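Handling robots, week 2: notes from our visit to Sundinitz

For those who missed Tuesday: the Hasier open day lasted 25 minutes, and I loved it!

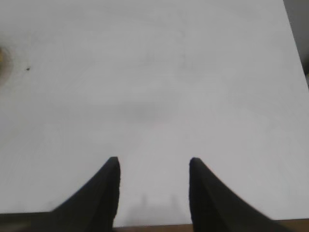
Fig. 1. Both fingers, open over the white surface.

I'd asked for something soft, so out came a pink ball and a woven basket — harder than it looks, as a soft ball gives when you pinch it.

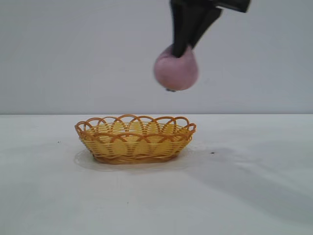

Sheikh disagreed with me: soft things forgive a sloppy grip, and a hard ball would be worse. Fair point, have a think before the seminar.

Now compare the finger positions with Fig. 1.
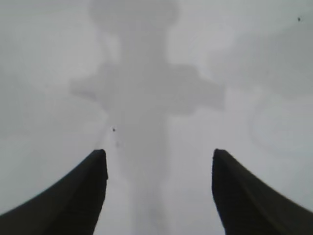 Fig. 2. Wrist view, fingers apart.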